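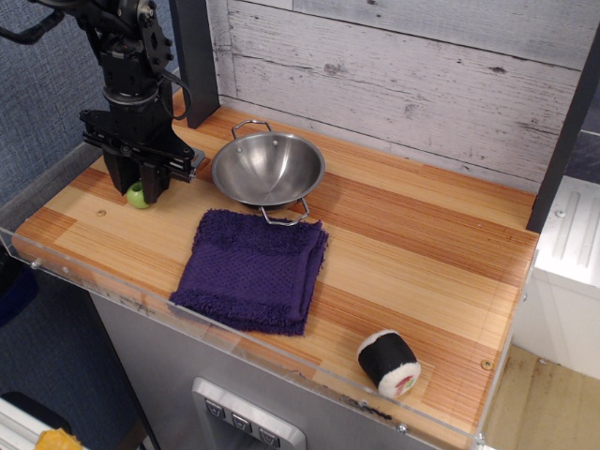

Viltcombe Shared Workshop
The Kitchen Arm: Frequently Asked Questions

People stop by the arm, watch it for a minute and ask the same things, and then they ask whether it could do their dishes. It can't. The rest of the answers are on this page. They were written by Roswitha Eberhard, who built most of the arm and is not very impressed with it.

Does it work?

Depends who's asking and what they've been promised. It can be driven by hand through a remote rig, and in that mode it picks up most small things on the counter if the person driving is patient. It can also run by itself on a trained program, and in that mode I would not leave it alone with anything I liked.

When someone tells you their home robot "works," ask how many tries there were and who picked the ones you saw. I have made that same mistake at open evenings, showing visitors the good run from the night before, so I'm including myself in the warning.

What did it cost?

The budget was $2000 and we went over it. The joints and the gripper came as a Sturach kit, the power supply came from somebody's parts drawer, and the brackets we had to remake twice. If a blog post gives you one clean number for a build like this, look for what's missing. It's usually tools, shipping, and the parts that got broken on the way. Our own number leaves out the workshop's drill press, which we could not have done without and did not pay for.

Can I build one at home?

You can. I'm less sure you should. You need a bench that doesn't wobble, somewhere to bolt the base, and enough clear space that the elbow won't hit a shelf. The instructions say the kit goes together in a weekend. I'd like to meet the people who did that. Ours took most of the spring, and it first moved under power in May, in the wrong direction.

If you live in an apartment, think about the noise too. It isn't loud, but it is a whine, and it goes on for hours.

Why a toy kitchen?

It's small, it was free, and everything on it is within reach of the arm. Real kitchens are the wrong height and people want to cook in them. A toy one also keeps our expectations where they belong. The counter is solid enough, the props are light, and if the arm comes down too hard we lose a toy.

The objection I hear is that a toy kitchen proves nothing about a real one. I agree completely. If it gets good at our counter, it will be good at our counter. I don't believe anyone who says the skill carries over until I've seen the second kitchen.

What does it have trouble with? 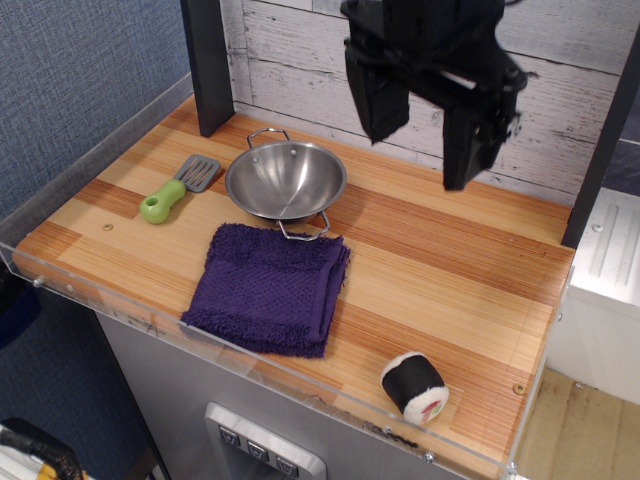 Most of the trouble starts when two objects touch. One object by itself in open space is the easy case, and it's the case nearly every sales video shows you. Put things against each other and the arm has to deal with both, whether the program knows it or not. Take the steel pot and the purple towel: the pot's front handle rests on the top of the folded towel, so if you tug the towel there's a fair chance you're moving the pot as well. A person lifts the handle out of the way without thinking. The arm needs to have been shown, and shown many times, and I still wouldn't put money on it.

Shiny things are bad as well. The camera gets a different pattern of highlights in the steel every time somebody moves a lamp. Clear plastic is worse, and we have a strip of it along the front edge of the counter. Our software treats that lip as if it weren't there, so we set a hard limit in the settings that keeps the fingers back from it. I would call that a patch and not a solution.

The towel alone deserves a mention. It folds, it snags, and it never lies the same way twice. I've stopped making predictions about the towel.

How is it trained?

Somebody drives the arm through a task while the software records what the camera sees and what the joints do. Then you do it again. We have 700 recordings at this point. A program then tries to copy the pattern. That's the whole trick, and calling it "learning like a child" is an insult to children.

The recordings are only as good as the driver. We threw out a batch early on after noticing that one of us (me) always paused before closing the fingers. The trained program paused too, very faithfully, for no reason it could have given you.

What are the results so far?

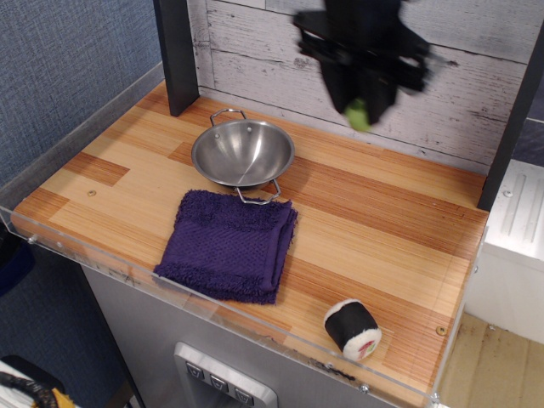 Photo: Dilruba Hettiarachchi / Viltcombe Shared Workshop

Out of those 700 recordings, 332 were clean enough to train on. The others had a dropped object, a bumped camera, a cable caught on a joint or a driver who got bored. I'd be suspicious of any hobby project that says it kept everything.

As for the arm running by itself, we did 40 tries of the simplest job, pick up one small object and put it down somewhere else, and I'm not going to print a success rate. We argued about what should count. Does it count if the ball rolls out of the fingers afterward? If it took three attempts to close on it? Until we agree on that before the test and not after it, the number would be worth very little. Come and watch, and make up your own mind.

Watch it at normal speed, by the way. When I say normal I mean that the arm swings fairly quickly once it has hold of something and then takes forever to let go.

Which software do you use?

We started with Nekstead because it had the nicest web page. It installs easily and the viewer is good. The part that was supposed to line up the camera with the arm never gave us the same answer two times in a row, so that part we now do ourselves with a ruler and a printed sheet. Other people may have better luck. Their forum says the next version fixes it, and so did the last version's notes.

Is it safe?

Safer than the table saw, less safe than it looks. The motors can pinch a finger and the elbow can catch you in the ribs if you lean in. Rules are posted by the bench, and they are short:

Stop button within reach of whoever is running it.
No hands on the counter while the power is on.
Long hair tied back, lanyards off.
If you didn't start it, don't restart it.

Kids may watch from the other side of the bench. They may not "help," however much they want to, and however sure their parents are that it's fine.

We've been asked whether it has force sensing. It has a current limit on each motor, which some sellers are happy to call force sensing. I don't. It will stop pushing eventually. You may not like how long eventually is.

Why does it twitch when it's standing still?

Cheap gearing and a controller that keeps correcting for it. Gruber sells a better set of gears that is said to cure the problem. We haven't bought them, partly for the price and partly because the only reviews I found read as though the same person wrote them all. If you own a set and you're local, please bring it in and we'll test it side by side.

Could it help someone who can't use their hands?

We get this one from kind people and I try to answer it carefully. Not this arm. Maybe some arm, someday, built by people with proper funding, proper testing and a phone number you can call when it stops in the middle of a meal. I would be very wary of anyone who offers you a home-built one for that purpose, us included.

Will it take my job?

It can't reliably put a towel in a pot. What a company might do to your job after watching an edited video of a robot is another matter, and I can't help you with that one.

Can I drive it?

Yes, on Tuesday evenings after 7, once Dilruba Hettiarachchi or I have shown you the stop button and seen you use it. Expect to be bad at it. Your depth sense goes when you look through a camera, and nearly everyone closes the fingers too early. The plush sushi roll is a good first object since it squashes and doesn't roll far. Leave the ball for later.

Can I have the plans?

The bracket drawings are in the folder on the workshop computer, under Arm, in the version marked "third." Please don't use the first or second. The wiring sketch is out of date and I know it's out of date. If you fix it, put your initials on it so we know who to ask.

What's next?

A second camera, if we can find one that doesn't need its own computer. Somebody wants to add voice control. I've asked what it would be for, and I'm still waiting to hear.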